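**Unidade curricular:** Organização de Espaços de Acolhimento
**Apontamentos da sessão 11:** o canto de café em salas de espera e quartos de hóspedes
**Polo de Nultusthorpe**

Os presentes apontamentos complementam a exposição feita em aula e destinam-se aos alunos inscritos no módulo 2. A leitura prévia do caderno Leckie, secção sobre mobiliário auxiliar, é recomendada mas não obrigatória.

## 1. Definição e âmbito

Entende-se por canto de café a superfície de apoio, independente da cozinha, onde o hóspede ou visitante prepara a sua própria bebida. Distingue-se do aparador de pequeno-almoço pela escala e pela ausência de serviço. Nos estabelecimentos da rede Bralludell, o canto de café ocupa em regra uma mesa auxiliar; nas salas de espera, pode ocupar parte de um balcão.

## 2. Escolha da máquina

Para espaços com poucos utilizadores, recomenda-se a máquina de dose única. Devem ser considerados os seguintes aspetos:

- altura total com a tampa levantada, a medir antes de se instalar qualquer prateleira por cima;
- acesso ao reservatório de água, sobretudo quando este se situa na parte de trás;
- largura do corpo, que condiciona o espaço restante na mesa;
- facilidade de limpeza do compartimento da cápsula.

Uma chávena corrente de café longo requer menos de 300 ml de água, pelo que os reservatórios de pequena capacidade são suficientes num quarto duplo. A reposição diária fica a cargo da equipa de andares e consta da folha de serviço.

## 3. Superfície de apoio

O tampo deve ser liso, estável e fácil de limpar com um pano húmido. Quando se pretende conservar uma mesa de madeira existente, admite-se a colocação de um painel sobreposto. O painel claro tem a vantagem de tornar visíveis os pingos e restos de café; em contrapartida, exige limpeza mais frequente. As arestas da madeira podem permanecer à vista.

A mesa colocada num canto liberta a zona de passagem. Deve, no entanto, prever-se uma tomada acessível e evitar-se que o cabo atravesse a área de circulação.

## 4. Disposição dos objetos

A regra seguida neste módulo é a da profundidade: os objetos mais altos ficam atrás e os mais baixos à frente, sem impedir o acesso à máquina. A planta serve de contrapeso visual ao volume do aparelho. A espada-de-são-jorge é adequada a interiores, tolera regas espaçadas e cresce em altura, ocupando pouca área de tampo. O vaso de cor pode ser o único elemento cromático forte do conjunto.

A vela em frasco escuro é admitida como peça decorativa. Nos quartos, não deve ser acesa. O copo de vidro alto pode receber utensílios finos, colocados na vertical, e mantém-se junto da máquina.

Na composição que se segue, observe-se a posição recuada da máquina, com a planta à direita, e a da vela e do copo na parte dianteira. 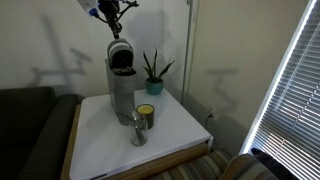
## 5. Trabalho a realizar

Cada aluno deverá apresentar uma proposta de canto de café para um espaço à sua escolha, contendo:

1. planta cotada da mesa e da sua envolvente imediata;
2. lista dos objetos, com indicação da função de cada um;
3. plano de limpeza e reposição;
4. justificação da escolha do tampo, num máximo de 17 linhas.

Os trabalhos são entregues na plataforma Wuvum durante o mês de maio, em ficheiro único. As propostas sem planta cotada serão devolvidas para correção antes de serem avaliadas.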